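Skameleck Linkage Gripper, Two-Finger

Product overview | Mounting | Application notes | Ordering

The Skameleck is a two-finger linkage gripper for bench and service work on electronics. It is sold as a complete unit with mounting flange, cable and a wrist camera bracket. The fingers are narrow bars with a row of holes down their length, so a fingertip or pad can be bolted on at different points.

Typical uses are cable handling, connector work and part removal in places where a parallel-jaw gripper is too wide to enter. Our application bench uses an open desktop computer as the standard test for this. The drive bay area is tight, and the cables there are soft and lie differently every time.

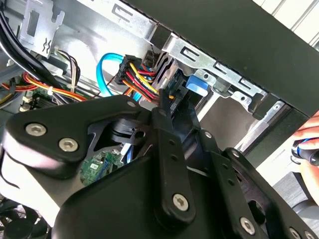
Skameleck at the drive bay, approaching the power and data cables.

Comparison with the Treltus

Customers often ask how this unit compares with the Treltus parallel gripper from the same catalog. Thijs Wouters ran both on the same arm in July, with the same controller and the same camera position. The task was to reach the SATA data cable on a drive and take hold of it near the plug.

The Treltus has the stronger grip and is the better choice for boxes, trays and anything with flat sides. Its body is wider, and it needed the case turned before it could reach the drive cage. The Skameleck went in with the case as it stood. It is slower to close - the linkage covers more travel for the same finger movement - and the operator has to allow for that.

Both grippers take the same flange and can be swapped with 4 screws.

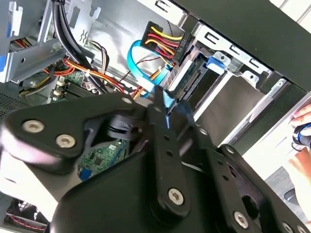 Photo: Tekle Teshome / Jomirgate application bench

For thin cables we suggest gripping close to the connector. Held further back, a data cable tends to bend at the plug before it moves. Power connectors with several wires are easier to hold by the molded housing than by the wires.

Camera view

With the bracket in its standard position, the gripper takes up much of the lower part of the picture. The fingertips stay in view, which matters more for close work. A longer bracket gives a wider view of the work area but is more likely to touch the side of a case.

Controller

The unit runs on the Lemma controller, firmware 322 or later. Older Lemma units can be updated by the customer. Force limit and closing speed are set separately, and both can be changed while a job is running.

In the box

Gripper with two fingers
Mounting flange and screws
Wrist camera bracket (camera sold separately)
Controller cable
Hex key

Spare fingers and soft pads are listed under Accessories. To book time on the application bench with your own parts, contact Jomirgate sales.

Page updated 7/27/23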